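Mincombe Hall kitchen: food table check, with comments
Checked by Subira Rashidi, June 25, 2021

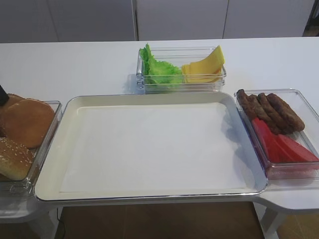
Thank you all for bearing with me while I went round with the clipboard, I know it's a nuisance when you're itching to get the buns filled!

1. Foods kept in separate containers
Yes. Buns have their own, lettuce and cheese share one, sausages and tomato share another. I'd so much prefer the sausages apart from the tomato, please, as one is cooked and the other is eaten raw.

2. Serving tray clear before filling
Yes, nothing on it at all.

3. Tray sitting fully on the table
No. It hangs over the front edge, and somebody's hip will find it sooner or later (mine, most likely). Push it back, Mounir, if you would.

4. Lids to hand
Not checked. Haf thinks they're in drawer 7, so I'll look next time.

5. Sesame buns kept apart from plain
No, they're in together. We do have guests who can't have sesame, bless them, so a second container is needed. Hui-mei to sort.

6. Probe reading written in the book
Left blank, to be filled in by Yi-chun before serving.

Next full check in October.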